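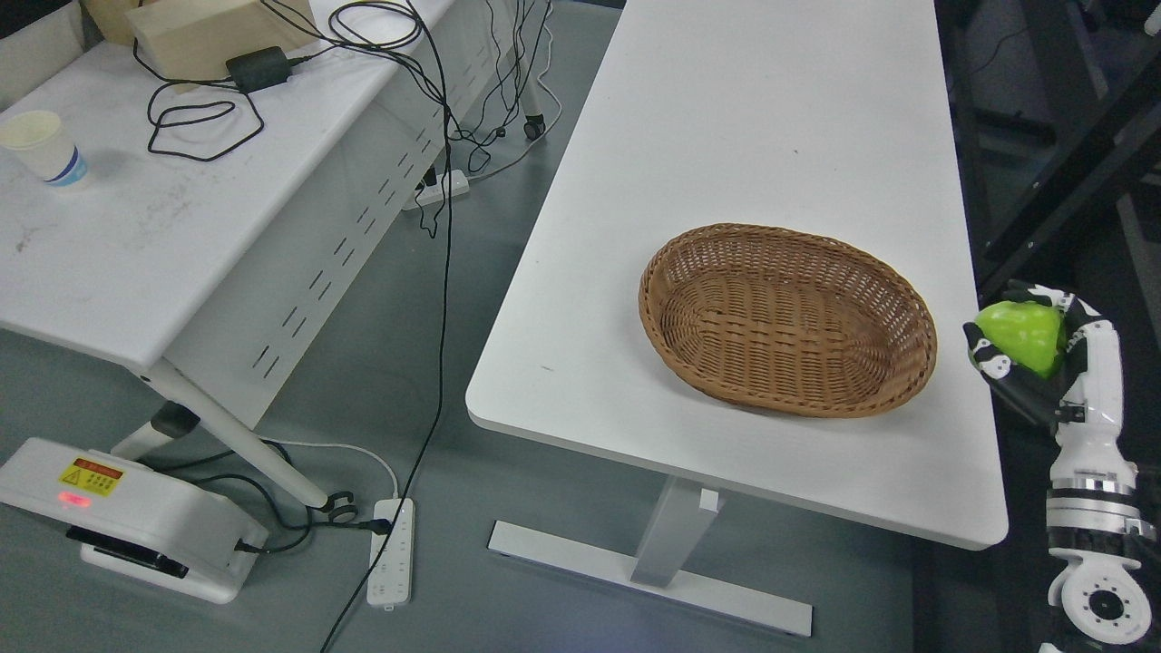
**Figura 3.** Cesto oval entrançado, de tom castanho-claro, sobre uma mesa branca. O cruzamento é visível no fundo e nas paredes.

### 3.2 O vocabulário do entrançado e as suas variantes locais

A riqueza lexical que encontrámos nas entrevistas superou tudo o que esperávamos! Das 40 conversas gravadas em Phí resultaram mais de 600 ocorrências de termos ligados à cestaria, e uma parte considerável não consta de nenhum dos glossários regionais que consultámos. O caso mais bonito é talvez o do rebordo. Onde os glossários registam uma única palavra, os artesãos distinguem 11, conforme o número de voltas, o sentido da mão e até a pessoa com quem se aprendeu a fechar a peça.

Moschos e Stefanou já tinham notado que os nomes do fundo tendem a ser mais estáveis do que os das paredes. Os nossos dados confirmam essa tendência, com uma exceção que merece atenção: nas aldeias da margem norte, o fundo cruzado (cf. Figura 3 para um cruzamento deste tipo geral) recebe o mesmo nome que a rede de pesca, e os falantes mais velhos usam para ambos o mesmo verbo. Uma informante corrigiu-nos três vezes até acertarmos na vogal - e tinha toda a razão, porque a vogal aberta designa o remendo e não a malha.

Esta sobreposição entre pesca e cestaria parece-nos um achado entusiasmante. Antoniadis propõe um empréstimo direto, feito por famílias que alternavam os dois ofícios conforme a estação. Tsoukalas prefere falar de uma raiz comum mais antiga, anterior à separação das duas atividades. Inclinamo-nos para a primeira hipótese: em sete localidades do interior, sem tradição piscatória, o termo não ocorre uma única vez.

Fica por explicar a distribuição dos diminutivos. Surgem com enorme frequência na fala das mulheres quando se referem a cestos de pão, mas quase desaparecem nos contextos de venda, em que domina a forma plena. Voltaremos a esta questão na secção 4.1, a propósito das gravações feitas na feira de novembro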